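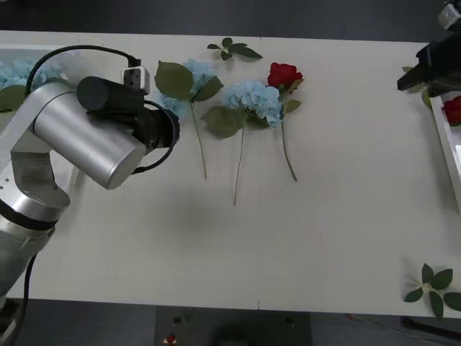

Figure 4. Artificial stems laid out between the two arms.

4.2 Teaching the stem detector

1. Lay the stems side by side on the white table.
2. In Okik, open Perception and select Detect stems.
3. Check that each stem has one outline. If two flower heads share an outline, raise Split to 5.
4. Save the layout.

Note: loose leaves may be outlined too. Mark them Ignore.

Caution: stop both arms before reaching over the table.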